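Home | Forums | Kits & Add-ons | Search | Log in

We use cookies to keep you signed in. OK

Wullis tabletop sim pack, worth it?

otis_haddad
Anyone paid for the Wullis pack yet? Trial ends Tuesday. You get the arm, one table, grocery props, 17 tasks. Want it for grasp testing before I touch real hardware. Docs are thin, scene loads fine tho.

kbonsu
Have it. Props are good, tasks are meh. Fruit is the best part imo. Grabs from my runs, wrist view then two wide ones:

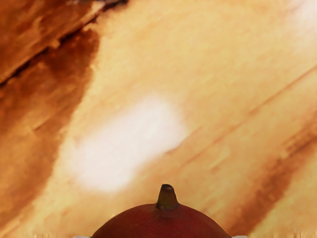
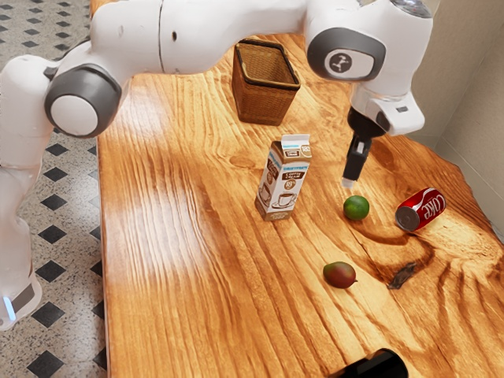
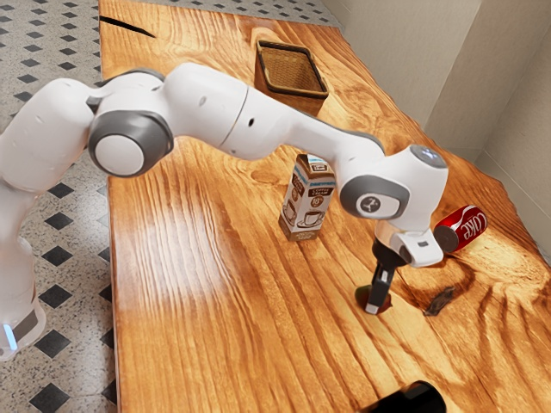 Marit Blomqvist thinks the price is the real problem, 765 for one table is nuts when Dunolent gives you 11 scenes for less.

kbonsu
Dunolent contact is junk. Round stuff slides right out of the fingers. Tried it for a month, went back.

marit_b
Slides if you leave friction on default. Change it. Took me 40 minutes, not a month

otis_haddad
ok but does Wullis let you swap in your own objects? thats the dealbreaker for me

kbonsu
Yes, mesh import, kinda buggy. Scale comes in wrong the first time, set it by hand. Lighting you can't change much, wood is pretty shiny, my detector hated it.

thangdam
Support answered me same day on the scale bug. Fix is supposed to be in the July build. Wouldnt pay before then

otis_haddad
Will ask them for a longer trial. Marit can you post your friction settings

Last updated: Tuesday 4:40 pm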